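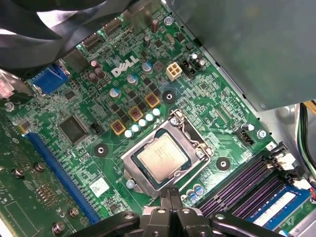 A processor seated in its socket on a Dell desktop motherboard, with the metal retention lever along one side.

CPU reseating is the removal of a processor from its socket and its return to the same place. It is widely recommended as a cure for computers that will not start. The evidence for this is thin. Yara Chidiac's survey for the repair firm Skaltard, last revised 5/22/20, followed 240 faulty desktops and credited reseating with 21 recoveries. It did not check whether the memory had been disturbed as well, which weakens even that figure.
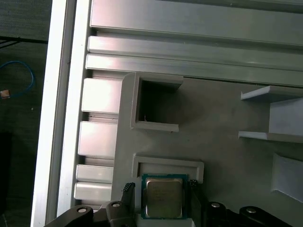
A processor with its square heat spreader uppermost, held by two opposite edges.

Holding the chip by its edges is the least disputed part of the practice. Claims made for special parts trays, such as the Tratitport, are harder to accept. Any clean holder of the right size appears to do the same job, and the maker has published no comparison.

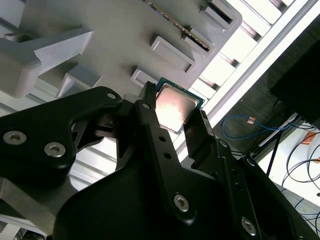 Does reseating a processor make a computer faster?
There is no good reason to expect it. A chip that was making proper contact before will run as it did.

Reports of higher speeds usually come from machines that were given fresh thermal paste at the same time. The Tanui handbook repeats them without mentioning the paste.

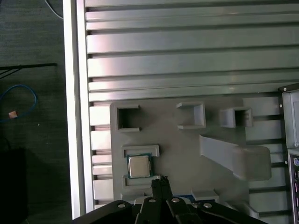 The handbook also advises resting the chip in a tray for 65 minutes before refitting, a figure for which it gives no source.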